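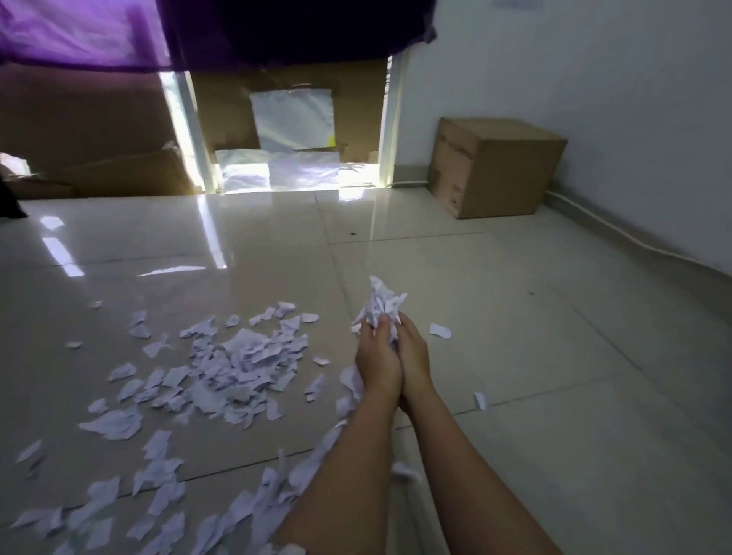
Page last modified: 2nd March

GRASTARI OPENS ENTRIES FOR HOME PRESERVES RECIPE CONTEST

Grastari, publisher of the Castholm recipe index, is accepting entries for its home preserves contest. Entries close on the last day of August.

The contest has 3 classes: fruit jams, vinegar pickles and salted vegetables. A cook may enter each class once. Recipes must be the entrant's own work and must not have appeared in a printed book. Recipes already posted on a personal blog are eligible.

Each recipe must list ingredients by weight in grams, state the jar size and give the processing time in minutes. Text is limited to 2000 characters, not counting the ingredient list. Vinegar pickle entries must also state the acidity of the vinegar used.

Recipes will be prepared as written in the Zarnholm test kitchen. The previous contest drew 43 entries. The winner in each class will receive a Kawaguchi stockpot and a listing in the index.

Entry forms are on the contest page of the Castholm index. Media inquiries should be sent to the Grastari press desk.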